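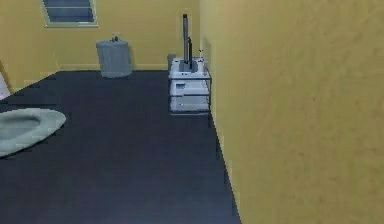
Yellow walls, navy floor and a pale green rug.

Vivley delays ranked mode again

Ranked play in Vostelholm has slipped to December, the second delay since the spring. Studio Vivley blames "server stability", the same phrase it used last time. Patch 58 still went out overnight with 22 balance changes, most of them small, and a price rise in the shop. 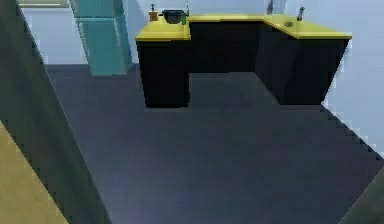

A kitchen with yellow worktops and black cabinets.

The season pass, sold on the promise of ranked play, stays at 757 coins. Vivley is offering holders 200 coins back — in store credit, and only if they log in before the new season starts.

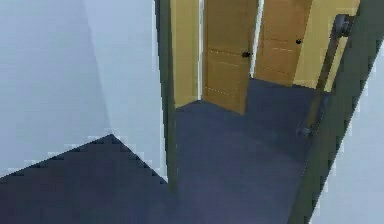
One player on the Tunstall server wrote that the credit wouldn't cover a single skin after the price rise, and asked why the pass was still on sale at all. The studio hasn't replied.

Will the Koludow map arrive on time?
Vivley says it will, but it said the same of ranked. 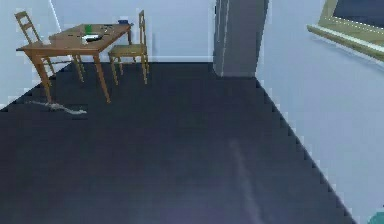

Can pass holders get a cash refund?
Only through the shop they bought it from, under that shop's own rules.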